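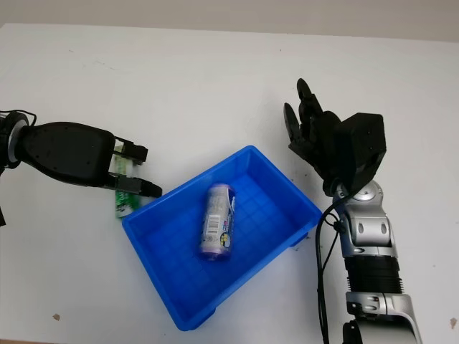 One tray at a time: a pantry sorter on cans, packets and the stuff at the back

Nulberg, October 2026

She starts with a tray. Any tray, she says, though she likes a blue one, and she likes it on a white table with nothing much else going on. Then a can goes in. On its side, usually.

"People stand everything up. They line it up like a shop. And then you can't see what's behind, and six months later there's three of the same thing and no rice."

She sorts pantries for a living. Has done for 15 years, first for an aunt, then the aunt's neighbours, then most of Heywood Street by the sound of it. No website. She asked me to leave her name out becuase she has enough work and doesn't want the phone going at tea time. So, no name.

We talked at her kitchen table over one long morning, with a break when the kettle boiled dry. What follows is tidied a bit from my notes.

Why a tray and not a basket

First thing I asked. Everybody's got baskets now. Baskets with labels, baskets with little chalkboard tags.

"I've got nothing against a basket. But stuff falls over in a basket and goes under other stuff. Packets especially. You want low sides. You want to look down and see the lot."

Sloped sides are good too, she says, easier to wipe out with one go of the cloth. A bit of pattern in the bottom is a bonus, a little grid or some ridges. Round things don't skate about so much. Her words: "It doesn't stop a can rolling, it slows it down to a think."

Plastic or tin?

"Plastic. Tin's lovely until the golden syrup."

Colour matters more than I'd have guessed. She used to have clear ones and gave them away. With a bright tray you know it's a tray, you know that group of things is a group, and when it's out on the bench it's obvious it needs to go back. Clear ones just vanish. She'd find them under tea towels.

And spend as little as you can get away with. The most she has ever paid was up to 30 dollars for a set, at Stallden, the homewares place by the roundabout, and she still sounds cross about it.

The table

Before any of it, clear a table. Not the bench, she's firm on this. The bench has a toaster.

"A table you can walk around. White's best or anything pale. You see crumbs, you see a leak, you see the one clove that's been in there since the last people."

She'll put the tray down any old way. On the angle, corner pointing at her, so she can reach in from either side. I'd have squared it up. She laughed at me for that. It's not a place setting.

Then things come off the shelf and go in the tray. One shelf only. If you do the whole pantry at once you end up with the whole pantry on the floor and someone wanting lunch.

Cans on their side

Back to the cans. I wasn't convinced. Doesn't everything just roll?

"In the cupboard, stand them if you like, I'm not going to come round. On the table, while you're sorting, lay them down. You turn it with one finger and read it."

What she wants to see is the label with the barcode on it, because the small print is usually near there. Best before is often on the end, top or bottom, and if it's lying down you can check both ends without picking it up. Saves the wrists. She had trouble with her wrists in September and had to stop for a bit, so this isn't nothing.

She also likes a can with a pretty wrapper. Lavender, purple and white, that sort of thing. Doesn't care what's in it. "You'll find it again. A purple can on the shelf, you'll find that in the dark." The plain ones she marks on the end with a texta.

Dents? Small one on the side, eat it this week. Dent on a seam or a bulging end, out, no discussion.

Packets, the real trouble

I said I thought cans must be the bulk of the work. No. Packets.

"Little ones. Gum, snack packets, the slim ones. Those are what make a pantry look a mess and they weigh nothing so nobody bothers."

Her rule is the small packet goes in last, after the can's already down. Big thing first and it makes a sort of wall, then you drop the slim ones next to it, upright if they'll stay, lettering up so you can read it. If they won't stay up, lay them along the side of the tray. A green and white packet against blue plastic, she says, that's easy on the eye. Green on green, hopeless.

How you put it down matters as well. Hold it by the top edge and lower it. Don't toss. Biscuits, crackers, anything like that, you toss it and you've got crumbs.

"Kids toss. Fine, give them the gum to do."

Do cans and gum belong in the same tray though? Seemed wrong to me.

"On the table they do! The tray is for carrying. You're not moving in. Everything off the one shelf goes in the tray, then you decide."

OK. So sorting tray first, then a home for each thing. I'd had this back to front the entire morning and my notes from the first half hour are a mess because of it.

Deciding

Three places it can go. Back on the shelf, into the eat-soon spot at the front, or out of the house. She gives a shelf 15 minutes and sets the oven timer. When it goes off she stops, even if there's one packet left. It goes in the eat-soon spot by default.

The out-of-the-house things, if they're unopened and in date, go to the swap shelf at the Heywood Street laundromat. Opened, compost or bin. She doesn't do guilt about it. Clients do.

I asked about the apps. There's one called Estoseo that a couple of her clients use, you scan the barcode and it keeps a list.

"It's good if you keep it up. They don't keep it up. I had a look at one list and it had a jar on it we'd thrown out at Easter."

She writes hers on the back of an envelope. Sticks it inside the pantry door. When the envelope's full she does the shelf agian.

What she'd tell someone starting tonight

Just the one shelf, the one you open most. Table cleared, tray down. A can, and then whatever packet is nearest your hand.

"And wipe the tray before it goes back. Sticky tray, sticky shelf."

She was putting the cups in the sink by then. I asked where the tray lives when it's not out.

"On top of the fridge. Empty. If there's anything in it, it's not finished."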